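Document Handling Cells > Tabletop > Setup and Care

Ellus T3 Tabletop Sheet Cell

The Ellus T3 is a two-arm cell for handling cut paper at an ordinary office desk. It picks a stack, squares it and places it in one of two open trays. Tercombe supplies the cell with arms, controller, head camera and tray set. The desk is supplied by the customer.

Desk and trays

The desktop must be level, matte and free of loose items. Gloss surfaces produce reflections that the head camera reads as sheet edges. Leave the area in front of the trays clear to a depth of 58 cm. The trays stand side by side at the back of the desk with their long sides touching. A small angle between them is acceptable — the cell locates each rim separately at startup. Cable grommets may stay where they are if the lid sits flush.

Paper

Use plain letter or A4 printer paper. Printed and blank sheets can be mixed. The working stack is 83 sheets; thicker stacks exceed the grip opening. Fan the stack by hand before loading. Hold it upright by the two lower edges, thumbs on the front page, and bow it until the top edges separate. Then tap the long side on the desk and lay the stack flat.

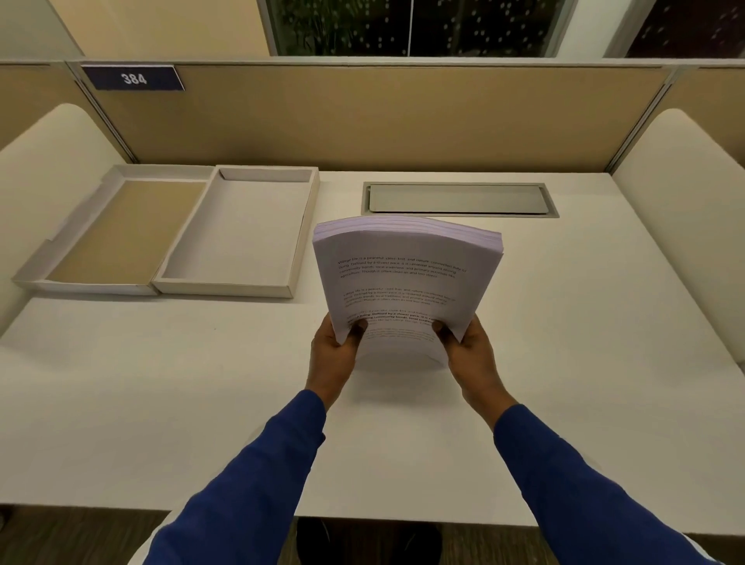
Sheets that have taken on a curl go in with the curl facing down. Stapled, folded or coated sheets are outside the specification and will trip the force limit on the left arm.

Calibration

Run calibration after any move of the desk or trays. The routine takes 3 minutes with both trays empty. If the controller reports a rim fault, wipe the tray walls, check the room lighting and repeat. Hawi Alemayehu at Tercombe recommends keeping the same overhead lights on for calibration and for work, particularly at desks near a window.

Routine care

Clean the finger pads every 30 hours of operation with a lint-free cloth and water. Do not use alcohol — it hardens the pad surface and sheets begin to slip. Paper dust collects in the wrist joints and is removed with a soft brush, power off. Replace pads in pairs.

Repair

Pads, tray sets and the camera cover can be changed on site with the supplied hex key. Wrist and elbow units are exchanged through the Cernton workshop. Quote the serial number on the controller base and the last fault code. Service contact: Ibsa Ejigu.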